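Open day at Gesteck

6/17/24

I took the afternoon off and drove over to Varnness for the open day at Gesteck. They had sent a flyer to everybody on the local makers' list, and I had wanted to get inside that building for a long time. I got there at 2 and stayed until they started stacking the chairs.

The sign-in desk was in the front hall. You got a sticker with your first name on it and a folded sheet with the room numbers. The first room was the shop floor, where they build the fixtures and wiring boxes. It was loud and I didn't catch most of the talk. There was a rack of worn-out gearboxes you were allowed to pick up, and I liked that more than the talk. They are heavier than they look.

The second room was the one I had come for. It is where the software people work, and they had set out chairs facing a big screen. The program is called Tustis. It runs a robot arm in a simulated room, and they use it to try out pick-up tasks before anything goes near the real machines. Visitors could sit at the desk and look at the different setups, and there are a lot of them. The sheet said 238, all with different furniture, lighting and things on the table.

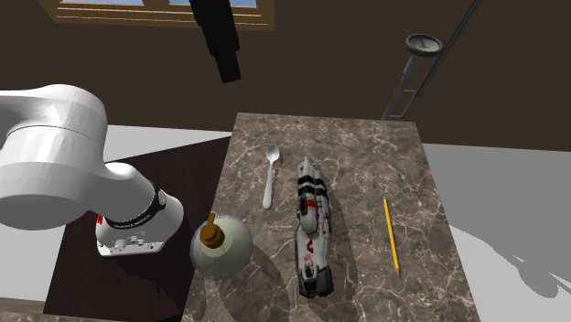

My own interest in this is sorting. I have a garage full of mixed parts and I have been trying for two years to get a small hobby arm to put them in bins. It does fine with blocks. Anything thin and flat beats it, and anything tall gets knocked over on the way past. So I asked to stay on the setup with the marble tabletop for a while, as it had both of my problems at once. The pencil and the spoon are the thin ones, lying flat on a busy brown and grey pattern, and the pump bottle is the tall one, standing at the left edge on the same side as the arm's base. The toy spaceship in the middle would be a third kind of trouble, with all those odd angles. I would not know where to tell mine to grab it.

I asked how they decide where the objects go. The answer was that the program scatters them and throws out any layout the arm can't reach. I also asked about shadows, which give my camera a lot of grief at home. They change the lights from one setup to the next so the arm doesn't get used to a single kind. I wrote that down. I have one clamp lamp over my bench and have never moved it.

After that there was a talk on grippers in the room across the hall, with coffee. The speaker went through finger pads for most of it. He had tried 8 materials and passed the samples around in a tray. The soft gray one was the grippiest by hand, but he said it wore out fast. The slides are supposed to go up on the Gesteck site in August.

I skipped the tour of the loading dock - my knee was bothering me by then - and went back to the software room for another look.

Parking is in the lot behind the Wyss building, and it's free if you show the sticker at the gate. I had already thrown mine away and had to go back in for it.

This week I'm going to buy a second lamp and tape a sheet of patterned shelf liner to the bench.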